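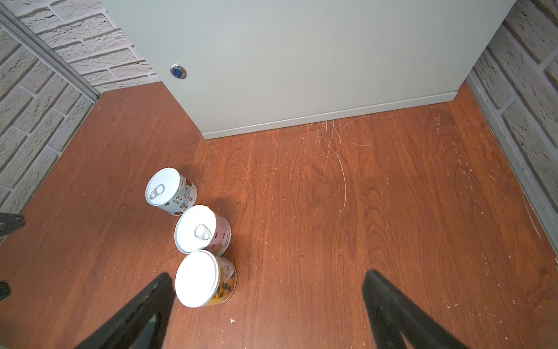 Open Day at the Pretadska Hall: Gallery

Oct 16, 2022

Welcome to our gallery page. Our small club made a visit to the open day at Pretadska, where the company Gelico and the workshop Ponden showed their robots for home and storage work. We were 41 persons from the club, and the whole day had 135 visitors. I put here the view from the camera on the arm, with my notes from the demonstrations. The text is by me, Tiruwork Lemma. Please excuse my English, I still take lessons.

1. The cans on the floor

The first picture of the page is from the Gelico stand. Three cans with white lids stand close together on the wood-grain floor, and the two black fingers of the gripper are at the bottom. Two of the lids show a silver pull ring. The lowest can has yellow and orange patterns on its label, and I like this one the most.

2. The place where the arm works

The work area has walls that look like white brick, and a big pale gray cabinet stands at the back. It has a small round blue button. I did not ask what the button is for, and now I am sorry about it. My daughter liked the walls very much and wants the same in her room.

3. What we learned at the stand

The engineer from Gelico explained that round things are harder than boxes, because they can roll away when the fingers close a little too early. Before the open day his team practiced with cans through all of September. He told us that they made 122 attempts in the last week only, and that the arm became better when they changed the speed near the floor.

There were many questions from our group. One boy wanted to know if the arm can open a can also. The answer was no, it is for picking up and putting down. Another question was about the fingers, and how often they must be changed. For this the engineer had to ask his colleague, and she said every nine weeks at their place.

4. The Ponden stand

After the break we went to see Tekleab, the small cart which Ponden builds for carrying parts between tables. It is slow, but it makes very little noise. Visitors could send it from one table to the next by a tablet, and the line for this was long until closing time.

If you were with us and you have pictures of Tekleab, please send them to me and I will add them to this page.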